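How to Prepare a Stockpile Flight for Volume Processing in Jarix

Volume reports go wrong in the field more often than they go wrong at the desk. The steps in this guide cover a single-site stockpile survey, from laying out ground targets to checking the numbers that come back. They assume a multirotor with a standard mapping camera, a GNSS rover that can log fixed positions, and a Jarix account with the volumes module turned on. The sample numbers come from the Sithole aggregate yard, a flat site with 21 piles and one conveyor.

Step 1. Walk the site first

Get a copy of the yard plan from the operator and mark every pile that needs a volume. Write the pile names exactly as the operator uses them in the inventory sheet. If the sheet says "3/4 Washed B," don't shorten it to "Washed." Renaming piles after the report has gone out takes longer than the flight did.

Look at how each pile meets the ground. A pile standing free on a flat pad can use a base interpolated from its own edge. A pile pushed up against a wall, a bin or another pile can't, and will need a base surface from an earlier survey of the empty pad. Note which is which on the plan.

Check for anything tall. At Sithole the conveyor head is 39 feet above the pad, and the flight lines were set well clear of it.

Step 2. Set the ground targets

Put one target near each corner of the site and at least one in the middle. If the ground changes height by more than a few feet, add a target at the top and another at the bottom. Keep targets out of haul routes and away from the toes of the piles, where loaders work.

Set aside two or three extra targets as check points. These are measured the same way as the others, but they aren't used to fit the model. Label them CP in your file so they don't get mixed in.

Log each point with a fixed solution and hold the pole still for 20 seconds. Write down the antenna height and whether it was measured to the bottom of the mount or to the phase center. Record the coordinate system, the vertical datum and the units. US survey feet and international feet are close enough to look the same on screen and far enough apart to shift a whole site in state plane coordinates.

Step 3. Plan and fly

Use a grid pattern with 80 percent forward overlap and 70 percent side overlap. Tilt the camera slightly if the piles have steep faces, or add a second set of lines at right angles to the first. Extend the lines past the outermost piles so that the edges are seen from both sides.

Fly when the loaders are parked if the operator can arrange it. Early Sunday works for many yards. Material that moves between one line and the next will show up as noise or a smeared face, and the volume for that pile shouldn't be trusted.

Lock the exposure before takeoff. Bright limestone next to wet asphalt will otherwise push the camera back and forth, and the darker images lose detail in the shadows.

The Sithole flight produced 104 images. Before leaving, open a few from the start, middle and end of the flight at full size. Look for blur and for gaps in the sequence. Flying a missed line again takes a few minutes while you are still on site.

Step 4. Build the upload folder

Make one folder per flight and put the following in it:

The original images, straight from the card, with their metadata intact
The control file as plain text: point name, northing, easting, elevation
The check point file in the same format
A boundary file, if you want the model clipped
The pile list, with the base type noted for each pile
A short text file with the coordinate system, datum and units

Don't rotate, crop or color-correct the images. Most photo programs rewrite the metadata when they save, and the camera positions can be lost.

Watch the column order in the control file. Some rovers export easting first. Open the file and compare one point with the yard plan before you upload.
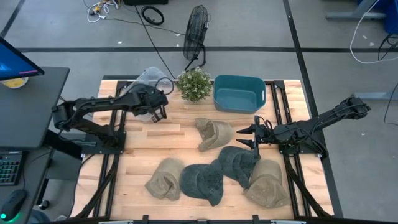 Can I put two flights of the same site in one folder?

Only if they were flown back to back, with the same camera and the same ground targets, and nothing moved in between. Otherwise upload them as separate flights and let each one be processed alone.

Step 5. Upload and start the job

Log in to Jarix and choose New Project, then Volumes. Drag the folder into the upload window. Large jobs can also go through Porkoreck, the desktop transfer tool, which picks up where it left off if the connection drops. Use it on slow office lines.

When the upload is finished, compare the image count on the project page with the count on your card. Then fill in the coordinate system from your text file. Don't leave it on Auto for a site on a local grid. Auto reads the image positions and will pick a standard zone.

Under Outputs, check Point Cloud, Orthophoto and Volume Table. Leave Contours off unless the client asked for them.

Step 6. Draw or check the toe lines

Jarix drafts a toe line around each pile. Open every one of them. The drafted line tends to climb the slope where fine material has spilled, and it tends to take in parked equipment. Move the vertices to the true edge, using the orthophoto for position and the point cloud for height.

For piles against a wall, switch the base from Interpolated to Surface and pick the earlier survey. If there isn't one, a flat base at a known pad elevation can be used — say so in the report.

Step 7. Read the accuracy page

Look at the check points before you look at the volumes. If one vertical error is much larger than the rest, suspect the antenna height or a mislabeled point. If they are all off by the same amount, suspect the datum or the geoid model.

Then compare each pile with last month's figure and with the operator's load tickets. A large change with no tickets behind it usually means the toe line or the base type is different this time.

Step 8. Export

Export the table as CSV and the toe lines as DXF. For clients on Triltow, choose the Triltow preset, which writes cubic yards and tons in separate columns. Tons need a density for each material. Get those from the operator in writing, and list them in the report next to the volumes.

Keep the toe lines from this job. They can be loaded as a starting point for the next survey, and the pile names will carry over.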